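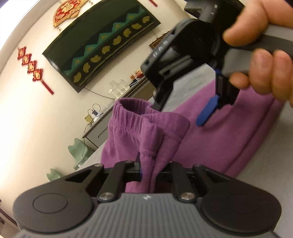

**Should fleece track pants be folded or hung for storage?**

Fleece track pants should be folded and stored flat. Hanging by the waistband stretches the elastic over time, and a clip hanger can leave a mark in the pile.

### Winter clothing: revised folding and storage procedure

Corkcombe Residential Services has revised its procedure for the folding, storage and return of winter clothing. The revised procedure applies from 14 May 2018 at both the Corkcombe and Grimarness residences and replaces the guidance issued with the previous laundry handbook. It covers fleece track pants, fleece tops, dressing gowns and bed socks. Knitted woollen garments continue to be handled under the separate woollens procedure, to which no change has been made.

The review was undertaken by Crescencio Magaña, Linen and Clothing Coordinator, following comments received from residents and families last August. The most frequent concern related to track pants. Residents reported that pairs were being returned with one leg inside out, with the cuffs folded under and still damp, or rolled so tightly that the waistband could not easily be identified. Several families also noted that garments of the same colour had been returned to the wrong room.

#### Before folding

Garments are to be fully dry before they reach the folding table. Fleece can feel dry on the leg while remaining damp in the cuffs and waistband, where the fabric is gathered over the elastic. Staff are asked to check these areas by hand. A garment that is damp at either point should go to the drying rack and should not be returned to the dryer for a second full cycle.

The Lehner dryers in the Corkcombe laundry are to be set to the low heat program for all fleece. High heat flattens the pile and shortens the life of the elastic. At Grimarness, where the drying room is used in place of a dryer during most of the winter, fleece is to be laid over two rails so that the weight of the garment is shared between them.

Lint should be removed before folding. A dry clothes brush is sufficient for most garments. Adhesive rollers may be used on plain fleece but are not suitable for garments with printed or appliquéd decoration.

Pockets are to be checked at the sorting stage and again at the table. Tissues remain the most common item found, and they are considerably easier to remove before the wash than after it. Hearing aid batteries, coins and jewellery are to be placed in the numbered envelope for the resident's room and handed to the shift supervisor.

#### Folding track pants

The method set out in this section has been adopted at both residences. It takes slightly longer than rolling, although staff who trialled it reported that the difference was small once the sequence had become familiar.

1. Lay the garment face up on a clean table with the waistband away from you. Turn out any leg or cuff that is inside out.
2. Smooth the fabric from the waistband down to the cuffs with the flat of the hand. Do not pull on the cuffs to straighten a leg.
3. Fold one leg over the other so that the outer seams meet. Tuck the point of the seat inwards to make a straight edge.
4. Bring the cuffs up to just below the waistband.
5. Fold once more from the bottom, or twice for long sizes, and leave the name label showing on the outside.

The cuffs should lie flat within the fold. Where the elastic is strong and the fabric puckers, it is acceptable for the cuff to sit slightly raised; pressing it down firmly has little lasting effect. Drawstrings are to be tied in a loose bow and placed inside the waistband.

For residents who dress independently, the waistband should face the front of the drawer. This allows the garment to be lifted out and stepped into with less turning. Residents who prefer a different arrangement should have that preference entered on the clothing card, and the card takes precedence over the general procedure.

#### Colour and identification

Fleece garments are often bought in packs, and it is common for a number of residents to own the same style in the same colour. Purple, navy and grey track pants have been particularly difficult to tell apart once the name label has faded. Sorting by colour at the folding table is therefore discontinued. Garments are now to be sorted by room first and placed in the room basket as soon as they are folded.

Name labels are to be sewn or heat-sealed to the inside back of the waistband. Labels at the cuff are no longer accepted for new garments, as they are prone to rubbing and cannot be read when the pants are folded. Existing cuff labels may remain until they need to be replaced. Any garment without a legible label is to be held on the unclaimed shelf for seven days, during which time the laundry will contact the relevant wing. Families may visit the shelf at any time during reception hours.

Marker pen should not be used on fleece. The ink spreads into the pile and is rarely readable after a few washes.

#### Storage in rooms

Track pants and other fleece items are to be kept in the second drawer of the Nerkel chests supplied in each room, or in the equivalent drawer where a resident has brought their own furniture. Stacks should be no more than six garments high. Beyond that height the lower items are compressed and the drawer may catch on closing, which has been a cause of damaged runners at Grimarness.

Lavender sachets and similar products may be placed in drawers at the resident's request. They should sit in a corner of the drawer and should not be in direct contact with fleece, as the oils can stain. Cedar blocks are permitted on the same basis.

Summer clothing that has been displaced by the seasonal change may be stored on the wardrobe shelf or collected by families. The laundry does not have space to hold off-season clothing — this applies to short-stay residents as well.

#### Repairs

The sewing room at Corkcombe will accept fleece garments for minor repair throughout winter. Replacement of waistband elastic, re-stitching of cuffs and shortening of legs are provided without charge. Replacement of zips is charged at the cost of the zip. Repairs are normally returned in some three working days, although a longer period should be expected early in the season.

Garments that have lost their shape or are worn through at the knee will be brought to the attention of the resident or their nominated contact before any decision is made. No item of personal clothing is to be discarded by laundry staff.

#### Further information

Printed copies of the folding sequence are available from both laundries and may be displayed in resident rooms on request. A large-print version has also been prepared. Staff who have not yet attended a demonstration should arrange a time with their shift supervisor, and family members who launder clothing at home are welcome to attend.

Enquiries and comments on the revised procedure should be directed to Crescencio Magaña through the reception desk at either residence. Written comments may also be left in the suggestion box beside the Corkcombe laundry entrance.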